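Back to the toy library
2020-12-13

I have been meaning to write about the toy library in Trivier for months, and now that the evenings are dark by five I have run out of excuses. If you have never heard of a toy library, it works just like the book kind. You pay a small fee, you walk out with a bag of stuff, and three weeks later you bring it back and get different stuff. I love it so much that my sister has asked me to stop bringing it up at dinner.

How I found it

We moved to Trivier when my son was two, into an apartment with one closet. One! My mother-in-law had already sent over three boxes of toys from Dosach and there was no place to put them except under the kitchen table, which is where they stayed. A neighbor on the stairs, Nele Hendriks, saw me carrying the fourth box up and told me to come with her to the old Lambrechts building after lunch. I thought she was taking me to a yard sale.

The Lambrechts building used to be a fabric shop, and the long cutting counters are still there. That is where you check things in and out now. Behind them are the shelves, all the way to the back wall, and the whole place smells a little like cardboard and floor soap. The catalog lists 3,050 items. I did not believe that number until I tried to read all of it one night in bed (I made it to "marble runs, large").

What it costs

A year is 60 euros for a family and you can have 11 things out at once. Puzzles count as half, so if you have a puzzle kid you are going to do very well. Late fees are tiny but they do add up, as I learned last January when we all had the flu and a wooden castle sat in our hallway for far too long. Pieces you lose, you pay for by weight, which my husband finds hilarious. He once paid for a missing cow on a kitchen scale.

What we borrow

Big things, mostly. Anything I would never buy because it takes up half a room: the ball track, the play stove, a tent with a tunnel that my son slept in for four nights straight. We also borrow board games for the grown-ups, and that has been the real surprise for me. We played a railroad game from the top shelf so many times that I finally bought our own copy, so I can't claim the library has saved us money across the board.

Vehicles go out the fastest. If a good fire engine comes back in the morning it is gone by lunch, and there is a waiting list for the crane that I am fairly sure is longer than the one for the dentist. My son goes straight to that aisle and lies down on his stomach so he can look at the wheels. He has very firm opinions. Diggers first, then anything with a cargo box, then buses. Color matters too, and for most of the fall the answer was pink, so every truck we brought home had to have some pink on it somewhere.

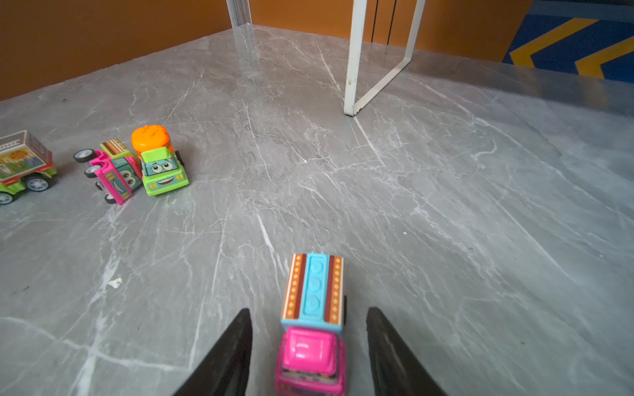

How they keep it all clean

People ask me this more than anything else, especially this year. Pieter Verbruggen runs the back room and he let me see his setup once when I was early. Plastic gets a bath in a big sink with regular dish soap, then air dries on old oven racks. Wood gets wiped and never soaked. Cloth goes in the washer inside a pillowcase, knotted, and I have copied that at home for all our doll clothes. Since spring everything also rests on a shelf for three days before it goes back out, with the date on a strip of tape.

Checkout has changed too. You pick from the catalog by email and they hand you a bag at the side door. I miss wandering the aisles, but there is something really fun about getting home and opening a bag when you have half forgotten what you asked for. Last time they slipped in a set of wooden fish we hadn't picked, with a note saying "try these." We tried them. They are great fish.

If you want to start one

There is one in Allmont as well, much smaller, open two afternoons a week in a room over the bakery. They began with a few crates and a notebook, and the notebook is still in use! I asked how they decide what to take as donations and the answer was no stuffed animals, no batteries if they can help it, and nothing missing more than one piece. That seems like a good place to begin if your town doesn't have one.

Our next pickup is the crane. We finally made it to the top of the list, and I may be more excited than he is. I still have to find the other half of the farm puzzle before then, so if anyone reading this was at our place last month, please check your coat pockets for a goose.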